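The Cloth on the Table

When the Vondráček mill closed its weaving hall, the last order on the books was for 370 tablecloths. They were plain linen, hemmed by hand at the corners, and they went to a hotel that has since switched to bare tabletops. A lot of places have made that switch. Laundry costs money, and a wiped table can be turned over in a minute.

Still, the tablecloth has not gone away. It has moved from the restaurant back to the house, where it started, and a handful of small makers are doing steady business with people who want one good cloth and plan to keep it.

Flondari is one of them. The workshop takes up the ground floor of a former grain store, and on a July morning the doors are open by six to get the cutting done before the heat. There are four people at work. Two cut, one hems, and one handles the washing, which takes place before any cloth is sold. Linen shrinks, and the shop would like it to shrink there and not in a customer's machine.

The trade is old, and the paperwork shows it. A household inventory from 1737, kept in the town archive at Tisenico, lists the goods of a miller's widow. Her bed is given one line. Her table linen is given eleven, with notes on which pieces were mended and which were promised to a niece. The table itself is not described at all. It was probably a set of boards on trestles, taken down after meals, and the cloth was what made it a table.

Round tables came into ordinary homes later, and they caused trouble for weavers. A loom makes a rectangle. To get a circle, you cut away the corners and lose that cloth, and then you have to hem a curve, which is slow work. The edge wants to pucker. Most hemmers run a line of loose stitches near the edge first, draw it up a little, press it flat, and only then turn the hem.

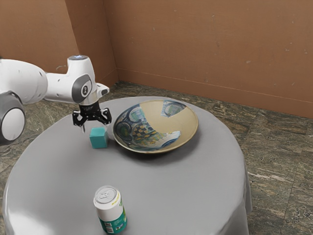
Gunther Bauerfeind thinks most people buy their round cloths too small. A drop of eight inches looks fine in the shop, he says, but at home it sticks out stiffly and makes the table look like it has outgrown its clothes. He tells buyers to go for twelve at least, and to the floor if nobody will be sitting there.

The math is simple enough. Measure across the top, then add the drop twice. A 48-inch table with a 12-inch drop needs a 72-inch cloth. Add two inches more if you plan to hem it yourself.

Color is where opinions split. White is still the biggest seller at Flondari, mostly for weddings and holidays. Gray does well with people who use their cloth every day. It hides a water ring better than white does and doesn't fade in a sunny room the way the dark blues will. Patterned cloth sells mainly to people replacing something they grew up with, and they often arrive with a scrap of the old one in a bag.

Under the cloth, many homes used to keep a pad of felt or flannel. It quiets the dishes and keeps a hot plate from marking the wood. Trorkula, a felt maker two valleys over, nearly dropped its table pads a few years ago and now sells them cut to order. The pad should stop at the edge of the table. If it hangs over, the cloth will never lie right.

As for care, the advice from the workshop is short. Wash linen in warm water. Treat wine at once with cold water and leave the salt in the cupboard. Iron while damp, from the center out - or skip the iron, spread the cloth on the table, and smooth it with your hands before it dries.

Storage matters more than most owners think. A cloth folded the same way for years will wear through along the creases. The old answer was to roll it on a tube, and the workshop still sends out its largest rounds that way, wrapped in brown paper with the width written on the end in pencil.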